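Trenddale Shared Workshop — two-arm bench build
Minutes of the build meeting, 2022-11-06

Present: Eulalia Acuña (chair), Ostap Maksymiv, Renato Ledesma, Jui-lin Kwok (minutes)
Apologies: Valentina Quiroga

1. Previous minutes
Agreed, with one correction: the spare cable clips are to come from Grekent, not Kalniņš.

2. Sorting task
Ostap reported on the fastener sorting work. The parts stay on the marble to the left of the organiser and are picked one at a time. Brass wing nuts remain the hardest case when they overlap. Renato asked for the black parts to be run as a separate set. Agreed.

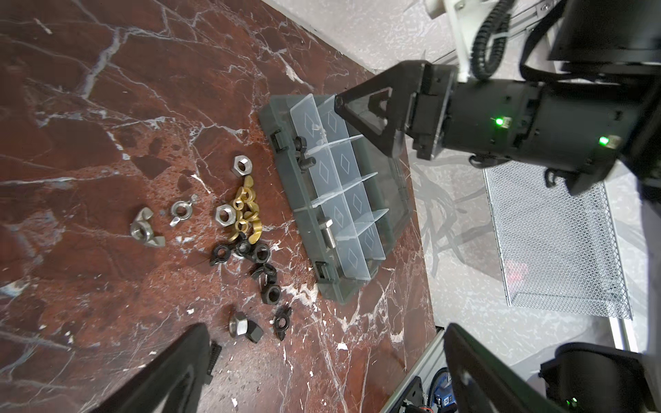 Fig. 1. Organiser and unsorted nuts, from the wrist camera.

The log holds 152 attempts to date. Ostap wants a further 40 on wing nuts alone before the grip settings are changed. Eulalia asked that dropped parts be logged apart from missed picks — the present sheet puts both in one column.

ACTION: Jui-lin to split the column.
ACTION: Ostap to run the wing nut set.

3. Frame and arms
Both arms remain on the near rail. Renato proposed moving the bases further apart to give the elbows more room. Ostap objected that reach to the middle of the table would suffer. No change for now. Base plate bolts to be checked with the torque wrench before each long run.
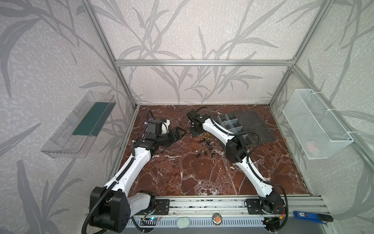

Fig. 2. Both arms over the work surface, from the fixed camera.

Cable routing was discussed. Renato would like more slack at the wrists; Eulalia prefers a fixed clip at the elbow. Both to be tried on the left arm first.

ACTION: Renato to fit clips and report.

4. Software
Valentina sent a note by email. The Stirnar branch is merged and the old homing routine has been removed. Start-up order is unchanged: left arm, then right.

5. Any other business
Bench booking sheet for May to be kept with the build log. Key to the metal store is with Jui-lin.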